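**Reseña: paquete de simulación doméstica Rindholm, de Zesa**

Martes, 20 de octubre de 2026

Compré la licencia en marzo, por 60 euros al mes, para responder a una pregunta de un cliente con un pequeño obrador: si un brazo puede encargarse ya de tareas de cocina como sacar fruta de un cuenco y dejarla en otro sitio. Antes de gastar en hardware quería verlo en simulación. Rindholm trae 808 tareas, casi todas de mesa y encimera, y es más barato que Stuten, que hasta entonces era lo que usábamos.

La instalación es sencilla si la tarjeta gráfica es reciente. El manual está solo en inglés y el capítulo de cámaras se queda corto. Empecé por la fruta en cuenco, que parece fácil y tiene su miga: la pieza es irregular, las paredes están inclinadas y queda poco sitio para los dedos.

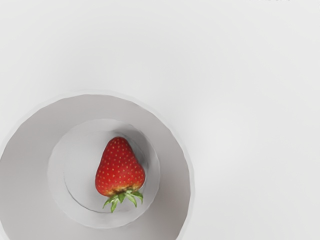 Lancé 900 intentos con la política de serie, repartidos en seis noches. Acertó en más de la mitad, y los fallos se parecen mucho entre sí: el dedo toca el borde, el cuenco se desplaza y el brazo sigue bajando como si nada. Cuando la fruta está pegada a la pared, el resultado empeora bastante. Una persona lo resuelve inclinando el cuenco con la otra mano, pero la política de serie trabaja con un solo brazo.

El contacto está bien resuelto. Los materiales, menos: la fruta se comporta como un cuerpo rígido y no se puede saber si la pinza la habría aplastado. Para un obrador eso es la mitad de la pregunta — y habrá que contestarla con fruta de verdad.
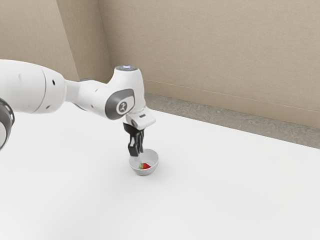
El módulo Tymoshchuk, que se paga aparte, añade control de fuerza y reintentos. Con él mejoran los agarres junto al borde, aunque cada intento se alarga. Para cargar cajas iguales en una línea no lo compraría. Para cocina, sí.

Al cliente le dije que todavía no. Recoger piezas repetidas en posiciones conocidas, adelante; vaciar cuencos con fruta delicada al ritmo de una persona, no con lo que he visto.

**A favor:** precio, variedad de tareas, registros fáciles de exportar.

**En contra:** objetos blandos sin simular, documentación floja, soporte lento.

Renovaré otro trimestre, con el módulo incluido.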